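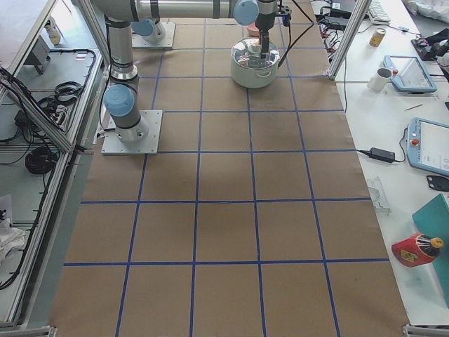 Sternel opens orders for its two-arm kitchen practice kit

2025-03-29

Small labs and college workshops that want to teach robots some kitchen skills have a new kit to look at, and it's a good one. Sternel has started taking orders for the Munoma, a tabletop package built around two arms, two touchscreen pendants and a set of practice tasks that use ordinary pots and bowls.

The part we like best is also the cheapest. Buyers cover the table in brown kraft paper and mark it into squares with blue tape, and every task in the guide starts from those squares. Put the pot in one cell, the bowl in the next, and you're ready to go. If the paper gets torn or stained, roll out a fresh sheet!

The first release comes with 52 tasks. Many have a gripper reaching down into a steel cooking pot, and that's harder than it sounds: the walls are shiny, the opening is tight, and the fingers have to go in without knocking the rim. A small camera clips to the side of the gripper for a close view of the work.

"I wanted people to be able to use the pot they already have at home," said Huiling Fan, who wrote the task guide. Kaiwen Su led the work on the pendant software, and it's a pleasure to use, with big buttons and very few menus. We had a simple reach-and-lift saved on our second try.

There are a few things to know before ordering. The cables are long and need tidying, and the printed guide is thin on setup. Sternel says a longer version is coming in July.

The first batch is limited to 200 kits. Orders go through the Sternel site, and schools can ask for a loan unit.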